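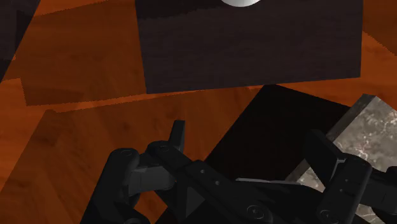 4.2 Checking the Wrist View in Simulation

Now the fun part – your Fitar cell gets to move!

1. Load the block practice layout and press Reset.
2. Open the gripper fully. Both fingers should show in the wrist view, with a wide gap between them.
3. Jog down in steps of 5 mm until the black box sits between the fingers.
4. Save the pose as slot 2.

Note: Shadows are on by default. Leave them on, they're great for judging height.

Caution: Stop the jog before you change layouts.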